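Bimanual Handling of Soft Household Objects with a Teleoperated Humanoid
Redside Robotics Project, Final Report
October 27, 2021

3. Method

The task set was built in a furnished lounge area so that the robot would work at normal furniture height. An operator drove both arms while joint positions and camera views were logged. Each pillow trial began with the robot standing at the sofa and both hands open above the seat.

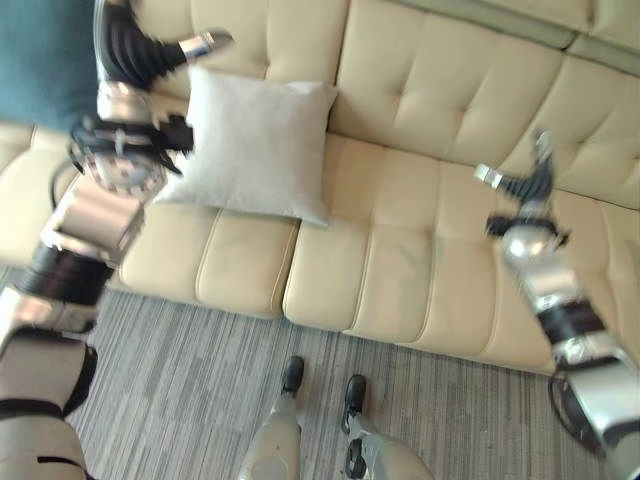 Episodes were limited to 60 seconds. An episode was stopped early if the operator lost sight of the object or a joint reached its torque limit. We recorded 200 episodes in total, using the Govus logging package.

3.1 Two-handed grasp

The operator closed both hands on the fabric before lifting. Lifting with one hand first was tried in February and dropped, as the pillow rotated and pulled out of the fingers. Grip force was not measured directly - motor current was used in its place.

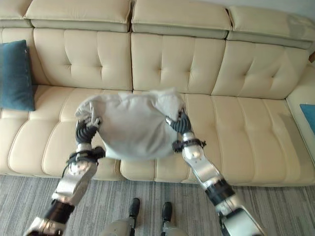
Current traces were smoothed over 12 samples. Left and right traces were kept separate, and the time between the two closing events was taken as the coordination error.

3.2 Wrist cameras

The head view loses small contacts behind the hand, so wrist views were added.

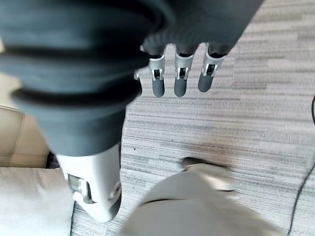
Figure 3. Wrist view, fingers pointing down above the carpet.

Blurred images were kept in the set. A sharpness filter removed too many images from the fast parts of the motion.

3.3 Rigid objects

Rigid objects were included for comparison with the pillow. Labels for thumb and finger contact were added by hand to 4000 images.

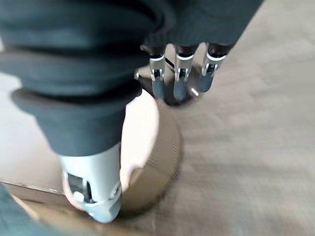

Contact labels were least reliable where the thumb hid the object's edge. These images were labelled a second time, and any that still differed were left out of training.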